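Shadows: Where They Come From and What They Can Tell You

Your shadow follows you to school, climbs the wall when you pass a building, and is gone when the sun slips behind a cloud. It has no weight and you can't pick it up. So what is it?

What a shadow is

Light travels in straight lines. When it leaves the sun or a lamp, it keeps going until it meets something. If that something is a window, most of the light passes through. If it is a brick, a book or a person, the light is stopped.

Behind the thing that stopped the light there is a place the light can't reach directly. We call that darker place a shadow. It usually isn't completely black. Some light bounces in from the walls, the ceiling, the ground and the sky. That is why you can still read a page in the shade of a tree.

Materials that stop light are called opaque. Materials that let it straight through, such as clear glass, are called transparent. In between are translucent materials, such as wax paper, which let some light through but scatter it. A translucent thing often makes a weak, pale shadow.

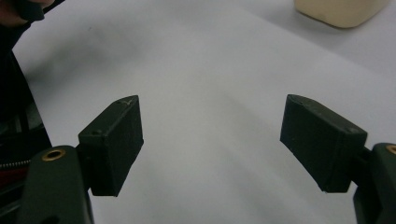

Sharp shadows and soft shadows

Some shadows have crisp edges, as if they had been cut out with scissors. Others fade away so slowly that you can't say where they stop.

The difference comes mostly from the size of the light. A small light, such as a bare flashlight bulb, makes sharp edges. A large light, such as a bright window or a wide lamp shade, makes soft ones. With a large light, there are spots near the edge of the shadow where part of the light is blocked and part still gets in. Those spots are gray.

Scientists have names for these two areas. The darkest part, where the whole light is hidden, is the umbra. The lighter part around it is the penumbra.

Distance matters too. Hold a pencil so it touches a sheet of white paper, under a desk lamp. The shadow is narrow and dark. Now lift the pencil slowly. The shadow spreads and turns a paler gray, and if you lift it high enough it may seem to disappear.

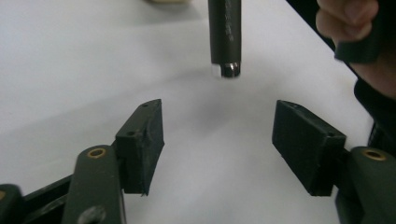 Long shadows and short shadows

Outdoors, shadows change length all day. Early in the morning the sun is low, and its light comes in at a slant. Even a short fence post throws a long shadow. Toward the middle of the day the sun is higher and shadows shrink. In the afternoon they stretch out again on the other side.

Before there were clocks, people used this to tell time. A sundial is a flat plate with a pointer that casts a shadow on lines marked for the hours. There is a large one in the park at Evanwood, and the pointer leans toward the north.

Melahat Sarıgül, who teaches fourth grade there, takes her class out to it in April. They chalk the tip of the shadow every 30 minutes and join the marks when they are done.

Make your own shadow clock

You need a paper plate, a pencil, some modeling clay and a sunny spot.

1. Push the pencil through the center of the plate and stand it up in a lump of clay.

2. Put the plate on level ground where the sun will reach it all day. Don't move it.

3. At nine o'clock, draw a line along the shadow and write a 9 at the end.

4. Do the same every hour until the sun is too low.

The next day, put the plate back in exactly the same position and read the time from the shadow. It will work well for a week or two. After that it will start to drift, as the sun's path across the sky changes with the seasons.

Never look straight at the sun while you are working. It can damage your eyes, even if you are wearing sunglasses.

Words to know

Opaque: does not let light through.

Translucent: lets some light through and scatters it.

Umbra: the darkest part of a shadow.

Penumbra: the lighter edge of a shadow.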